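Teaching by hand, teaching by remote: what we learned from the cup task
Speaker notes, Kemeys workshop, 28/03/2022
Speaker: Wenjie Jiang

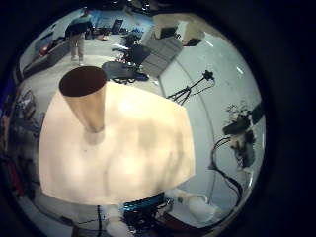
Slide 1. Opening
Thank the organizers. Say who is in the group: Zihan Zheng ran the remote sessions, Muchen Shen wrote the recording software, Gediminas Rozīte trained the policies. I did the hand-guided sessions and most of the relabeling.

The talk is 20 minutes with questions at the end. If the chair is running behind, drop slide 6.

Slide 2. The task
Pick up a cup, move it to a marked spot, set it down upright. People in this room have seen harder tasks. We picked an easy one on purpose so we could compare ways of showing it.

Two ways of showing. In the first, a person holds the arm by its wrist handle and moves it through the task. In the second, the person sits at a desk and drives the arm with a hand controller, watching only the wrist camera view.

PAUSE. Ask who has used each one. Usually more hands for remote control.

Slide 3. Numbers
We kept 1,980 demonstrations in total, all recorded in February. Five operators. We threw out 178 more, nearly all for one of these causes: dropped controller connection, cup knocked over before the grasp, or operator's hand covering the lens.

That last one only happens with hand guiding. Say so, it comes up later.

Slide 4. Hand guiding
New operators are good at it within a few minutes. They feel the weight of the arm and they feel contact with the table. Paths are short and smooth.

The trouble is what ends up in the video. The operator's sleeve, fingers and sometimes the side of their head are in the recordings. At run time none of that is there. Gediminas trained on the hand-guided set alone, and the arm would reach the cup and hover. Our best guess is that it had learned to wait for a hand. We cropped the lower part of the view and retrained. Better, but it still hesitated on the left side of the table.

Second problem, smaller. People lean on the arm when they get tired. The recorded joint forces drift over a session. We ended up not using force data from the hand-guided set at all.

Play clip 1 here. It has no sound. Let it run to the end.

Slide 5. Remote control
Slower to learn. Most operators needed two full sessions before we kept anything of theirs. Depth is the main difficulty. With a wide lens on the wrist, straight edges bend and the cup looks farther away than it is until you are nearly on top of it. Everybody closes the gripper too early on the first day.

What you get in return is that the operator sees what the policy will see. If the cup has left the view, the operator can't find it either, and has to back up and look. Those backing-up moves are in the data, and the trained policy does them too. Hand-guided demonstrations have almost none of this. A person standing at the table just looks down at the cup.

Zihan found that operators did better with a slower speed limit and the gripper on a trigger instead of a button. We should have changed both a week earlier.

Slide 6. Room clutter (skip if short on time)
A wide wrist camera records the room along with the table. Chairs get moved, people walk by. We left it that way for both sets. Muchen Shen tried masking everything past the table edge and it made little difference on this task. We haven't tried it in a second room. Muchen Zou at Urkside has offered us space there.

Slide 7. Mixing the two
The mixed set did best for us. Start with hand-guided data for the approach, then remote data for the last part of the reach and the grasp. We tag every demonstration with its method and let the policy see the tag during training. At run time the tag is always set to remote.

Don't oversell this. One arm, one table, one kind of task.

Slide 8. What we would do again
Write the start and stop rules down before the first session. Ours changed partway through and I spent days trimming recordings.
Keep operators to short blocks.
Save the failed attempts in their own folder. We deleted the early ones and wanted them back.

Slide 9. Next
Pouring, then stacking. The recording tool is called Serkico and the code goes up once Muchen Shen finishes the install notes.

If asked about cost per demonstration: we did not track it well enough to give a figure.
If asked about gloves or body tracking: no experience, point them to the Grosonow talk after lunch.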